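Presska Upholstery Fabric Care Labels
Version 8, last updated Jul 27, 2021

Summary

A table of 2761 care labels copied from upholstery fabric sample books. Each row gives the fabric name, fiber content, cleaning code, rub count and the year of the sample book. The labels were typed in by Sointu Lappalainen and checked by Hélène Kowalchuk at the Holroyd reading room in Plomumbridge.

Files

labels.csv - the main table, UTF-8, comma separated
codes.txt - what each cleaning code means
changes.txt - list of fixes by version

Columns

fabric_name: as printed, including odd spellings
fiber: percentages by weight, largest first
clean_code: W, S, WS or X
rubs: whole number, blank if the label had none
book_year: four digits

Blank cells mean the label was silent or could not be read. Fiber totals do not always reach 100. We left them as printed.
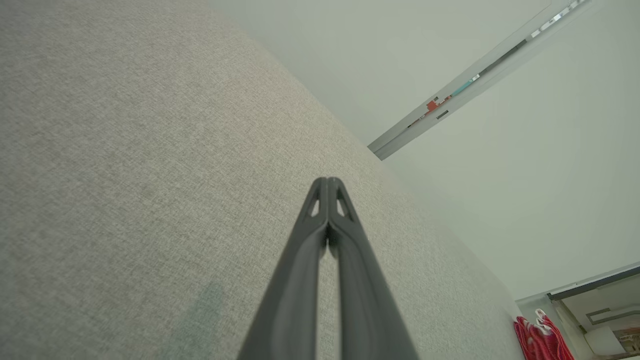 Rub counts come from two test methods, and most labels do not say which one was used. Do not compare them across makers. The lowest value in the table is 3000, on a cotton blend sold for headboards. We looked at the label again and it is correct.

Known problems

Wool blends are thin on the ground before 1990. There are 30 rows where the same fabric appears under two names, and these have not been merged. The Jillik books list backing separately, so their fiber column covers the face of the cloth only.

Next version

Planned for October. It will add a column for backing material and fix the date format in changes.txt.

Use

Free to copy and change. Please keep the name of the table and the version number with any copy. Send corrections with the row number and a scan of the label.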